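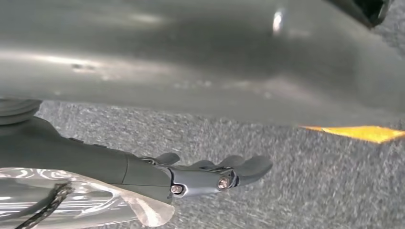

Rultdale auto swap moves indoors for winter

2019-11-03

The Rultdale parts swap will run indoors through the winter for the first time, after the town agreed to rent the old Jemitz warehouse on Durán Street to the group that organizes it.

The swap has been held in the fairgrounds parking lot since it started, and it has always shut down when the weather turned. The last outdoor date was in September. It drew 481 people, according to the gate count, and rain sent most of them home before noon.

Under the new agreement the group pays the town a flat fee for each date and handles its own cleanup. Sellers will be charged the same as before for a space. Admission stays free for anyone under 12.

The warehouse has room for 70 sellers on the main floor. The fairgrounds lot could take more than that, so spaces will be given out in the order people sign up. Sellers who had a spot in September get first pick until the end of this month. After that the list is open to everyone, including dealers from Brastside and other towns nearby.

Fluids, batteries and fuel tanks can't be sold inside. Engines are allowed if they have been drained. Tires are allowed only along the back wall, next to the loading door — the fire marshal asked for that and it will be checked before opening.

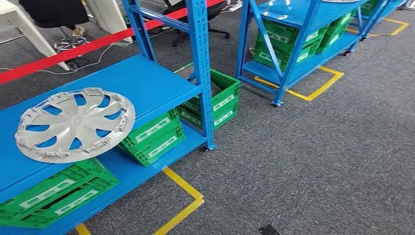 Ignacio Zapata

Small items such as trim, mirrors, lamps and wheel covers made up most of what changed hands this year. Organizers expect that to continue indoors, where people can't drive up to a space and load heavy parts. Hand trucks will be available at the loading door.

Parking was the main complaint when the plan came before the town in September. Durán Street has spaces on one side only, and two neighbors said trailers would block their driveways. Sellers must now unload at the back and move their trailers to the school lot before the doors open to buyers. Buyers can park in either place.

The rental runs through the end of March. The town will then decide whether to offer it again next year. The group can go back to the fairgrounds in April in any case — that booking has already been made.

To reserve a space, call the town office and ask for extension 642.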